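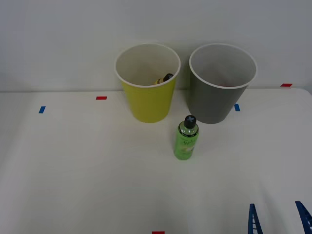 # Who Comes to the Window Feeders? A Bird Behavior Report

Jocelyn Mangubat and Refugio Xolalpa
Handed in 2023-10-16

## How we got started

Our project began because Refugio's grandmother has kept a notebook of backyard birds for longer than either of us has been alive, and after one lovely afternoon paging through it at her kitchen table we knew we wanted to make something like it for school. We settled on one question: do black-capped chickadees and house finches use the same feeder differently? Ms. Asante (Naa Asante, our biology teacher, who was endlessly patient with us) talked us out of four other questions first, and we are grateful to her for that.
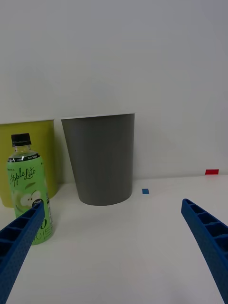 *Figure 1. Bottle and yellow-green cup on the white table.*

We watched two feeders outside the library windows, both filled with black oil sunflower seed. One was a tube feeder with perches and the other was a flat tray. Each session lasted 11 minutes, which is an odd number, we know, but it was what fit between the end of lunch and the bell. One of us called out what the birds did and the other wrote it down - we traded jobs every session so that neither of us got too comfortable.

A "visit" meant a bird touched the feeder with its feet. Birds that only hovered or sat in the dogwood next door were left out, even though some of them were very entertaining.

## What we saw

By the end of June we had written down 1,201 visits. The chickadees were in and out so fast that we had to invent our own shorthand. A chickadee would land, grab a seed, and carry it off to a branch to hammer it open. The finches settled in and stayed, cracking one seed after another and dropping the shells on whoever was below. On the tray, finches often fed in a little group, while chickadees mostly came one at a time.

We had some trouble with the tube feeder. Mercy Mutiso pointed out that we were marking a long finch meal as one visit and a string of quick chickadee trips as many, so our totals made the chickadees look hungrier than they may have been. She was right, and we went back and timed the last 300 visits with a stopwatch.

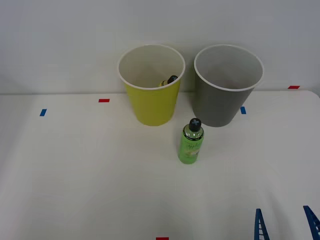 **Category: Materials and Thanks**

Binoculars came from the school closet, and the stopwatch belonged to Telma Valdebenito, who also read our first draft and was very kind about the spelling. If we did this over, we would time every visit from the first day, and we would put the tray farther from the tube, as the squabbling between them made our notes messy. Refugio would also like to watch in winter, when his grandmother says the chickadees get much bolder. Our tally sheets are in the blue binder on Ms. Asante's shelf, and anyone who wants to carry on with them next year is welcome to.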